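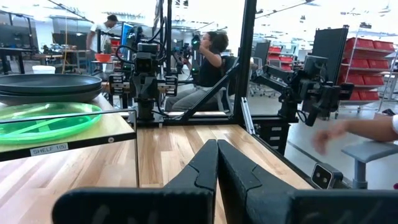 One Shelf at a Time

Shuzhen Qiu puts labels on shelves before she puts anything on them. It is the first thing people notice about the way she works, and some of her clients find it annoying.

"They want to see the dishes go up," she says. "I want to know where the dishes are going."

Qiu runs Hurdale, a two-person business that sets up kitchens for community rooms, shared workshops and small offices. Her partner is Kaiwen Xiong, who builds most of the shelving. They have done 60 kitchens together, nearly all of them in buildings that were meant for something else.

The label can be very simple. A white one reading "SHELF 1(5)" on a black front edge is easy to read from a standing position, and it gives people a name to use when they ask where something goes. Qiu likes short labels with large type. She stopped listing the contents years ago. Contents change, and an old list sends people to the wrong place.

Plates go on a low shelf. A stack of plates is heavier than it looks, and lifting one down from above the shoulder is how a lot of them get dropped. Green translucent plates with raised rims stack well and are easy to spot from across the room. Qiu keeps them at the front and puts wide pans behind them, one inside the other. Small tubs go wherever there is a gap.

Xiong prefers a pale wooden surface for the shelf itself, with a dark edge. Crumbs show up on it, so it gets wiped. He uses screws that can be reached from the front, and he leaves them uncovered. Shelves in shared rooms get moved often, and he would like the next person to be able to do it with one screwdriver.

Tables are where the two of them disagree. Xiong likes butcher block, made of long joined strips with the grain showing. Qiu says it takes too much care in a room with many users. The wood needs oil, and someone has to remember to do it. They settled on a schedule taped inside a cabinet door, with a space for initials. At Trirnier, a shared workshop where they finished a kitchen corner in June, the sheet has been signed every month so far.

Iwona Zieliński manages the rooms at Trirnier. She had asked for closed cupboards and was talked out of them. "I thought open shelves would look messy," she says. "They do, some days. But people put the plates back."

Her one complaint is the workbenches. Small things collect on them, and no shelf has fixed that. Qiu's advice was to clear them at 10 each morning, before the first coffee, and to put anything without an owner in a single bin. Zieliński bought the bin. It is already full.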